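**Planning for Equipment: A Conversation with Margit Simon**

May 16, 2025

Margit Simon has managed equipment purchasing for the Tadholm campus dining service through two budget cycles. Her current assignment is a plan for robotic tray assembly at the snack and beverage counters, where staff place canned drinks and bakery items on trays by hand. She spoke with Tonantzin Robles of the Fliltell purchasing newsletter.

Ms. Simon began with the question most departments raise first, the price of the arm. In her view it receives too much attention. "The arm is one line in the budget," she said. "Departments come to me with a quotation for the arm and nothing else. They have no figure for grippers, for mounting, for floor space or for staff hours, and those lines decide whether the purchase can be supported in the second year."

Her office now asks for a written task description before any vendor is contacted. The description must name each item to be handled, the container it goes into, and the person responsible for the station. Cans and pastries are listed separately. "A can has a known shape. A donut with icing does not behave the same way from one batch to the next," she said. "We plan to leave the pastries with staff and tongs for the first year, and to budget the gripper for cans."

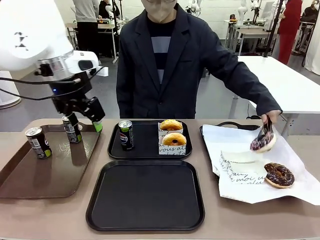

## Setting the budget lines

The plan sets aside $1,933 per station for gripper parts and finger pads, with a further $500 for trays and paper liners used during setup. Ms. Simon asked that both amounts be kept apart from the capital request. "Consumable parts should never be hidden in a capital line," she said. "When they run out, the department has no means of replacing them."

Two suppliers, Sipos and Grarov, have been invited to submit proposals. Each must state a price for training, a price for service visits, and the delivery time for spare parts. Proposals that offer a single combined price will be returned for revision.

Staff time was the subject on which she spoke at greatest length. The plan assigns one trained operator to each station for the first nine months, and the operator's hours are charged to the project. Ms. Simon acknowledged that this makes the first-year figure less attractive. "I would prefer to defend a higher number now," she said. "Last July we approved a dishroom conveyor with no operator hours in the request, and the kitchen paid for them out of its own wages line – I do not intend to repeat that."

She also advised departments to measure the table before ordering. Trays placed side by side take up more room than a floor plan suggests, and an operator needs clear space behind them. 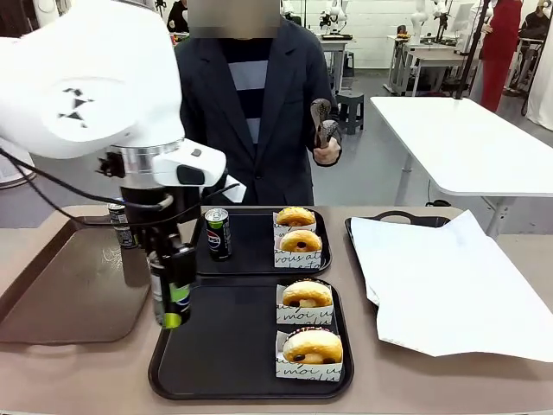

**How many stations should a department request in its first year?**

Three is the upper limit under the present plan. A department with no earlier automation equipment should request one, and may apply for the others after its first service review.

Requests for the coming cycle are submitted to Ms. Simon's office on the standard equipment form, with the task description attached.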